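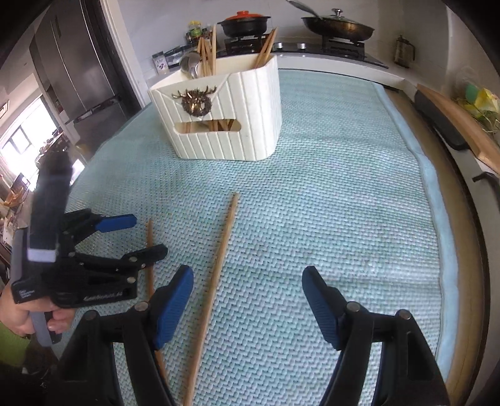
Favmont wants your weekends: an interview with the people running the Bretonach Open

December 20, 2020

The press release from Favmont said its new online tournament would "change amateur competition for good". I have had that sentence, or one very like it, in my inbox more times than I care to remember, so I asked to speak to somebody who would have to make it true. They gave me the head of competition, who agreed to an hour on a video call on the condition that I used a job title and no name. A second employee, from the server side, joined halfway through.

For those who missed the announcement, the Bretonach Open is a team tournament for players who are good but unpaid. It is played in Mahawong, the arena game Favmont has been publishing since its buyout of the original studio. The matches run over nine weekends, with 16 teams left after the qualifiers. The monitors for the final are coming from Orkico, whose logo was on every page of the document I was sent.

I began with the money, as the release hadn't mentioned any.

"There is a prize pool," said the head of competition. "We haven't put a figure on it yet because part of it depends on sales of the in-game pass."

So the players are being asked to sign up before they know what they are playing for?

"They're being asked to register their interest. The figure will be public before the first qualifier."

How long before?

"Before."

I tried that one twice more and got no further. What I did get was the split: 35 per cent of the pass income goes to the pool. The rest goes to Favmont, to cover what was described to me as "production, staffing and the broadcast". I asked if the accounts for that would be published. There was a pause, and then I was told it was a fair question, and we moved on.

The format is where things get more interesting. Mahawong's last official event, in August, was a mess by most accounts, including those of people who did well out of it. Matches started hours late. One semi-final was replayed after a disconnection and then the first result was allowed to stand anyway. I asked what had been learned.

"We had too few referees and no written rule for a dropped connection," the head of competition said. "I wasn't in this job then, but I've read the reports, and that's what they say. There is a written rule now. If a player drops in the first two minutes, the match restarts. After that it's played on, unless the fault is ours."

And who decides if the fault is yours?

"We do."

You can see the difficulty with that.

"I can, yes. We looked at bringing in somebody from outside. It was expensive and we couldn't agree on who."

It was at this point that the server engineer came on, eating a sandwich, and was a good deal blunter. I asked if the game's netcode was ready for a tournament of this sort. "It's better than it was," the engineer said. "It was awful. Now I'd call it all right if you live near one of the data centres and a bit rough if you don't." Players in the north and west, then, should expect to be at a disadvantage? "A small one. We set a minimum delay for both sides so it evens out. People hate it, because everyone feels slightly slow, but everyone is equally slow."

I have played a few matches on the test server with that setting turned on. It does feel slow. My aim was never good enough to blame it on anything else, so I'll leave that judgement to the teams.

I wanted to know about cheating too. The release promised "industry-leading protection" and I asked which part of the industry was being led. The head of competition laughed at that. "I didn't write it. We have software that runs alongside the game, and for the last rounds we'll ask for a second camera showing the player's hands and desk. The software catches the lazy ones."

What happens to that footage afterwards?

"It's kept until the results are final and then deleted."

Is that in the terms?

"It will be."

It was not in the version I read, which also gives Favmont the right to use players' names and likenesses in advertising with no end date. I read the clause aloud. The head of competition said the wording was standard and that the company "wouldn't do anything daft with it". I suggested putting the second half of that in writing.

On Orkico's part in all this, I got very little. Finalists will play on its screens and may keep them. Asked if players could use their own monitor in the final if they preferred it, the answer was no, and then, from the engineer, "Bring your own mouse, though."

Registration opens on the Mahawong site next month. I asked for a copy of the amended terms before then and was told I would be sent one. It hasn't arrived yet.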